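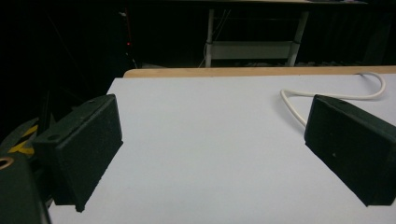 Caring for a Small Telescope at Home

Most damage to a beginner's telescope occurs indoors, during storage and cleaning. The following notes apply to tabletop reflectors and small refractors used to look at the Moon and the brighter planets.

Storage

Keep the tube in a dry room at a steady temperature. A closet on an inside wall is suitable. Attics and garages are not, as both go through large temperature swings and collect dust. Store a reflector horizontally or with the open end tilted slightly down, with the cap on. Put a small packet of silica gel in the eyepiece case and dry or replace it when the indicator beads change color.

After a night outside

Dew forms on cold optics as soon as they enter a warm room. Cap the tube outdoors before carrying it in. If the lens or mirror is already wet, leave it uncapped indoors, pointing slightly downward, until it has dried by itself. Do not wipe it. Do not use a hair dryer on a hot setting.

Dust

A light film of dust on a mirror has very little effect on the view. Remove loose grit with a rubber bulb blower. Canned air can spit propellant onto the coating and leave a stain.

Eyepieces

Eyelash oil on the top lens is the usual cause of a hazy Moon.

1. Blow off loose particles.
2. Put one drop of lens fluid on a clean cotton swab, never directly on the glass.
3. Wipe from the center outward in a spiral, using no pressure beyond the weight of the swab.
4. Finish with a dry swab. Discard both.

Mount and tripod

Check the leg bolts once a season. If the image shakes for several seconds after focusing, shorten the legs before buying anything. Hanging a water jug under the tripod also helps. Stiff focusers usually need the old grease removed with a little isopropyl alcohol on a rag, kept well clear of the optics, then a thin coat of plastic-safe grease.

Cool-down

Set the telescope outside 46 minutes before viewing in winter. In July, 15 minutes is normally enough for a small tube. Place it on grass. Concrete and asphalt give off heat for hours after sunset and blur the image at high power.

Batteries

Remove the cell from the red-dot finder if it will sit unused for a month. Leaked cells can be cleaned up with white vinegar on a swab, followed by a dry one. Wear gloves.

Ifor Parri
12 July 2022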